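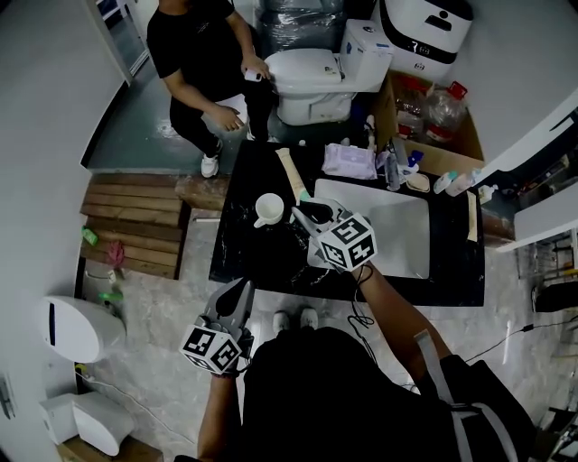
2. Washroom fit-out and upkeep, Waddale site

Reporting period: to the end of April
Prepared by: Olga Bastos, site works, Guerreiro

Status

The washroom is in use while finishing work continues. The toilet, the white rectangular basin and the black marbled countertop are in place. A light wooden strip at the right edge of the sink is to be replaced with a sealed edge — this was left out of the original Hilero quote and has been priced separately at 592, against the contingency line.

Of the washroom budget, 71 percent has been spent. No transfer between lines is requested.

Cleaning and storage

The cleaning routine agreed in the last report now covers the toilet seat and lid, the basin and the full counter. The floor behind the toilet is included and is the slowest part of the job, given the limited space to kneel there.

Storage remains the weak point. Soap, wet wipes and small bottles are kept along the back of the counter, and bottles with red caps stand in an open cardboard box on the floor under the white appliance. Everything on the counter has to be moved before it can be wiped down. A wall shelf and a closed cabinet are specified in the Clovotau order. Delivery is expected within 5 weeks.

The large item wrapped in clear plastic behind the toilet will be moved to the main store once shelf space is released. Until then, access on that side stays restricted.

Open items

2.1 Edge strip at sink: replacement approved, fitting date to be confirmed by Hilero.
2.2 Shelf and cabinet: on order.
2.3 Wrapped item: relocation depends on 2.2.
2.4 Cleaning checklist: revised version to be posted inside the door.

Risks

Late delivery from Clovotau would delay 2.2 and 2.3 together. The cost effect is nil — labor is charged on completion.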